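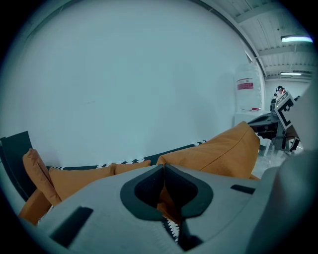 ## "You learn it with your wrists": an afternoon with Mirko Piras and the Varport hand grippers

Mirko Piras talks about cushions the way other people talk about dogs. He has favourites, he has ones he doesn't trust, and he will happily spend ten minutes on why a plump one is harder work than a flat one. When I came in, a bit damp and a good deal later than I had promised, he was tidying a sofa with orange cushions and a zigzag trim, and he didn't stop to shake hands because his hands were otherwise engaged.

"Put your bag anywhere," he said. "Tea's over there. I'll be with you when this one sits down properly."

I had come to see the Varport kit, which he has been using since the spring and which he now hires out, with himself attached if you like, to small outfits that want to teach a robot to do household jobs and haven't the money or the patience to start with a whole robot. You hold the gripper yourself, you do the job yourself, and what you did is kept as a recording that a robot arm can later learn from. Mirko's side of things is called Akwood, and for most of its life it has been him, a van and a great many soft furnishings.

He used to fit kitchens. I asked him whether there was any link between the two, and he gave it more thought than I'd expected.

"There's a bit of one. When you fit kitchens you're forever holding something heavy in one hand and looking at something small with the other eye. And you get used to being in people's houses and seeing how they really live, which is mostly cushions and chargers and one shoe. So when a friend at Arkdale told me they wanted people to go and tidy things with a pair of grippers, I thought, well, I can do that. I've been tidying up after myself for years!"

Arkdale was his first customer, and he is still fond of them. They wanted sofas, to begin with, and nothing but sofas. He recorded 600 goes at it for them before the summer was out, and then they came back and asked for 2000.

"I did laugh," he said. "I rang my wife and said, you'll never guess what I'm doing until October."

### What you get in the box

The kit itself is sold in a plain case, and Mirko likes the case almost as much as what's in it. There's the pair of grippers, the charger, a set of spare pads for the jaws, a cloth and a printed booklet that he says is better than most. (He has written in the margins of his. I was allowed to look, and the notes were chiefly about batteries.)

The first thing he wanted me to know was how it feels after an hour, and I was glad, for it's the thing I would want to know too. The weight is fine, he says, for the first twenty minutes. Then it's your forearm that complains, and then the base of the thumb.

"People grip it as if it's going to run off. I did. You come home and you can't open a jar. You've got to hold it like a mug, just enough so it doesn't drop. It took me a good week to learn that, and now it's the first thing I tell anyone. I tell them again at lunch because by lunch they've forgotten."

He gave me one to try, and I gripped it as if it was going to run off.

I'll say a little about my own go, since I was there to form an opinion as well as to drink the tea. Closing the jaws on the corner of a cushion is easy, and it gives you a silly amount of pleasure. Lifting it is easy too. What I couldn't do was put it down where I meant to. You want to give it a pat and a nudge at the end, as you would at home with the flat of your hand, and you haven't got the flat of your hand. Mine slumped. I tried again and it slumped the other way.

"Everyone wants to pat," said Mirko, very kindly. "You can pat, there's no rule against it. But pat it with the side, and only once, and then leave it be. If you fuss at it, the robot will learn to fuss."

I asked him if that was true, or a thing he tells visitors.

"Oh, it's true. Arkdale sent me a video of their arm doing one of my early ones. I used to have a little habit, a sort of wiggle before I let go, I never knew I did it. And there was the arm, doing my wiggle. I was mortified. My wife thought it was lovely."

### The good and the less good

I had promised the readers of this page a fair account, so I pressed him on what he would change. He was reluctant at first, in the way of a man being asked to find fault with his own van, and then he warmed up and there was no stopping him.

The battery is his chief complaint. It lasts the morning if you're careful about switching off between goes, and it doesn't if you chat, and Mirko chats. The second set of pads wore faster than the first, and he'd like to be able to buy them singly. The booklet covers setting up very well and packing away hardly at all, so that the first time he put everything back in the case it wouldn't shut and he drove home with a strap round it.

He's also firm that the kit doesn't suit every job. Cushions, towels, boxes, bottles, he'd do any of those tomorrow. Fine things he is less keen on. A customer called Nam asked him for buttons and zips, and he had a try at it for the better part of a week.

"I got through 100 of the zips and I said to them, look, I'll carry on if you want, but I'm not proud of these. And they were very decent. They said keep the good ones, and we moved on to folding. Folding was lovely. I could fold all day."

"Did you ever do the buttons?" I asked.

"I did one button," said Mirko. "It took so long that I made a sandwich after."

On the good side, he puts how quickly someone new can be made useful. He reckons a person with no background in any of this can be doing decent sofas by the middle of their first afternoon, as long as somebody sits with them and doesn't let them rush. He has taught his brother-in-law, two students and a retired upholsterer, and it was the upholsterer who was the slowest and by a long way the best.

"She'd look at the cushion first. She'd look at it for ages. I'd be thinking, come on, love, the battery. And then she'd do it in one go, no wiggle, no pat, perfect. I've still got her recordings and I show them to people."

### On getting the room right

We had a second cup at this point and talked about rooms, a subject on which Mirko has opinions. He likes a plain wall behind the work when he can get one, and good steady light from overhead. Sunshine coming and going drives him up the wall. He moves the cushions about between goes so that no two starts are the same, and he says this is where most beginners let themselves down.

"They tidy before the tidying! They can't help it, they're nicely brought up. They set the cushion down all crooked for the next go, and then they look at it and straighten it a bit. I say no, chuck it. Have one on its end, have one flat, have one half on top of its neighbour. Chuck it like you've had a bad day."

He asks for a walk round the room after every 200, for his own sake and everyone else's, and he stops the work altogether if anybody's wrist begins to ache. He was quite serious about that. One of the students carried on through a sore hand last summer without mentioning it, and Mirko still feels he ought to have spotted it.

As to whether you should buy the kit or hire it, he would naturally like you to hire it from him, and he said so and then gave the other side without being asked. If you have a single job in mind and want it done inside a month, hire. If you expect to be at it all year, and you have at least two people who can take turns, buy, and get the spare battery at the same time. If you're on your own and you've a bad shoulder, he'd gently suggest you find somebody else to do the holding.

I came down on the side of hiring, for what my view is worth. I liked the thing a good deal more than I'd thought I would, and I can see how a person could grow attached to it, but I'd want Mirko nearby for the first week to tell me about the mug.

He had one more go to do before he packed up, and he asked whether I'd mind waiting. I didn't mind at all. He picked up a gripper, rolled his shoulders and asked me to choose which cushion he should start with, so I chose the plump one, and he groaned and got on with it.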